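4.2 Words for surfaces in the Sterkdale returns

Anyone who has asked a household to name the parts of its own kitchen will know that the answers arrive with great confidence and rarely agree. Our questionnaire went to 100 addresses in Sterkdale and the neighbouring parish of Rindeck in August, and we asked, among other things, what people call the thing they cut bread on. We had allowed one line for the reply. Several respondents continued on the back, and one enclosed a drawing.

"Board" was the commonest answer in both parishes, as it was in the older Wament survey, whose 964 slips we have re-read in full. Below it the two places part company. Rindeck has "bread-flat", which nineteen households gave without comment, as though there were no other word. Sterkdale prefers "slab", even where the object is wood, and regards "bread-flat" as the sort of thing they say in Rindeck. 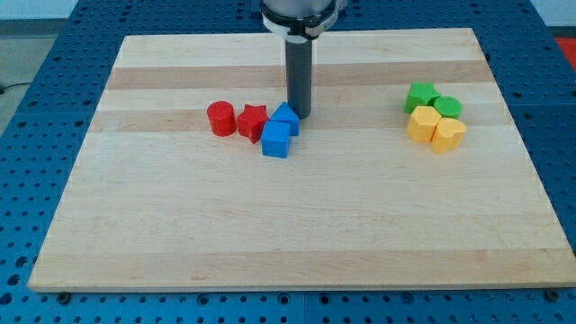
Figure 9. A board of pale wood with darker stripes, lying flat.
By Radka Ivanov and Kumaresan Kandasamy
November 21, 2020

The stripes gave us more trouble than the boards. Older speakers distinguish a "plain" board from a "banded" one, and a few hold that only the plain kind deserves the name at all. Younger speakers mostly call both "the board" and wish to know whether there are many more questions. Cabrera, the only earlier work to treat the matter, puts "banded" down to the joinery trade, but none of our joiners used it. They said "striped".

We also met "trencher" in up to four Sterkdale homes. The hedge is deliberate – one of these returns may have been completed by a visiting brother-in-law, and the handwriting changes halfway down the page. We have kept the form in the word list with a query against it. Terms for the bread knife, on which feelings ran rather higher, are taken up in section 4.3.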